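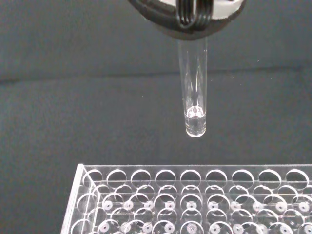

Sample Reception and Glassware Service, Heydari Building, ground floor

Frequently asked questions

Who can send samples to us?

Every research group in the building, and also groups from outside which have an agreement with us. If you are not sure whether your group has one, write to Karlijn Groen before you send anything. A new agreement normally takes two weeks.

How do I register my samples?

Log in to Plindo with your usual account and choose "New delivery". You fill in one form per delivery, not one per tube. After saving you get a delivery number. Please write it on the outside of the box with a marker that does not come off.

Can I write on the tubes directly?

We prefer labels. You can print them from Plindo on the small printer next to the counter. Handwritten labels are accepted if we can read them. Please do not put tape over the label, it becomes yellow in the freezer and the code cannot be scanned any more.

What is the smallest volume you accept?

This depends on the test which you ask for. The minimum is written next to each test in the price list. If you have less than this, ask first – sometimes we can dilute, but then the result is less exact and we will mention it in the report.

When is the counter open?

From Monday to Friday, in the morning only. In August we are closed on Fridays. Outside these hours you can leave boxes in the Hitemell fridge in the corridor, on the two upper shelves. The lower shelves belong to the teaching lab.

How long do I have to wait for the results?

Most results are in Plindo after 7 working days. Large deliveries, with over 300 tubes, are planned separately and you will receive a date from us by e-mail.

What happens with my samples afterwards?

We keep them for 90 days after the report. Then they are thrown away without a new message. If you want them back, tick the box "Return" on the form. Changing this later is possible, but only by e-mail and only before the period is over.

Can I borrow glassware?

Yes. Test tubes, beakers and flasks can be borrowed by the tray. Rinse everything before you bring it back and take off all labels. Broken glass does not have to be paid, but please tell us so that we can correct the list. We do not lend caps or stoppers.

My courier is from Mutico and asks for a signature. Who signs?

Anybody at the counter can sign. For deliveries on dry ice, please call us one day before – we must keep a place free.

I do not agree with a result. What can I do?

Write to Afshin Ebrahimi with the delivery number and a short explanation. He will look at the raw data and, if there is enough material left, the test is repeated. The second measurement is free of charge if the first one was wrong.

Last changed: 2025-09-17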